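Thread: we've had the Prellodard kitchen arm on a 60-day trial at the office and I have been asked, by people who should know better, whether it's any good. Posts follow. Mute me now if you have plans.

Background. Prellodard sells you an arm, a gripper, a base plate and a subscription. The subscription is called Veltine. The arm is called the Firnitz. The three names do not appear together on any single page of their website, and I spent a morning in February establishing this.

The price. The kit is $1,387 a month on the short trial, with 400 "assisted tasks" included. A task is whatever Veltine decides a task is. Picking up a mug is one task. Picking up a mug, thinking better of it and putting it down again is two. I have the invoice.

Setup was fine. Ourania Rallis and I did it in an afternoon with the supplied hex keys and one hex key that was not supplied. The manual says 4 bolts. The plate has holes for more than that, and support told us the others are "for future mounting options." Sure.

Our job for it was snack duty. The office kitchen has an organizer that everyone rummages in and no one tidies. The pitch was that the arm learns where things live, puts them back, and hands you one if you ask.

Teaching it takes patience. You tag each item in the app, you give it a home, you name the home. Kalliopi Karagiannis named all of ours after lakes. So now the app says things like "cannot reach Superior" and I have to go find out what that means.

Good stuff first. It is quiet. I take calls ten feet away and nobody on the other end has asked me what that noise is. The arm also moves at a speed I'd call considerate. You can drink a coffee near it without feeling that you're in its way, even when you are.

The gripper is the best part of the kit. It handles boxes well. Cans too, if you've tagged the can and not its neighbor. We ran the same short list of pickups at 8 a.m. every day before anyone had been in to make toast.

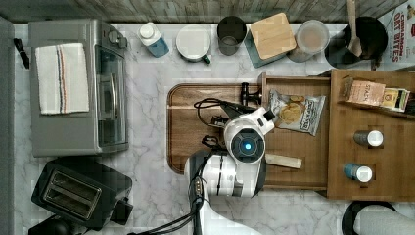
The Firnitz at snack duty. Chips in the drawer, cans lower right, cinnamon oat bites up in the corner.

Less good: bags. Chips are the reason anyone goes into that drawer and chips are what it likes least. It closes on a bag the way you'd shake hands with someone who has a cold. Sometimes you get the bag. Sometimes you get a notification.

The notification says "Item declined." I wrote to ask who had declined it. Dean Inskip at Prellodard support wrote back within the hour, very nice about it, and explained that the wording is under review. It has been under review for the whole trial.

Also less good: the cables. They come out behind the head and go wherever they feel like going. There is a tidy-cable kit. It is extra. Of course it is. I priced it and then used the twist tie from a bread bag.

The app does have a "household mode," meaning it stops asking you to rate each pickup. Turn this on right away. I didn't find it until the second week, by which time I had given five stars to a can of soda more often than I've called my mother.

Folasade Fashola in accounts asked the obvious question, whether it's faster than walking over and opening the drawer. No. It was never going to be. If you have two working arms and a mild interest in chips, you are the faster product.

Where I could see it earning its keep is for someone who can't easily reach or lift. Glykeria Fragkou had her shoulder in a sling for part of the trial and she used it more than the rest of us put together. She'd keep it. She'd also like it to stop saying "Item declined" to her.

People keep asking about the Stergiou arm. Haven't had one. I asked for a loaner and was sent a brochure, then the same brochure again with my name spelled right.

Verdict, if I must. Gripper: very good. Arm: good. App: written by someone who has never been hungry. Pricing by the task: please stop. I'd pay a flat monthly fee for this and complain much less, and I think they know that.

We're sending it back when the trial ends unless they fix the bags. Dean says an update is coming. I've asked which month and will post here if I get one.

Replying to a few of you at once: no, it can't do dishes. Yes, you can change the light color. Yes, we still have to buy the snacks.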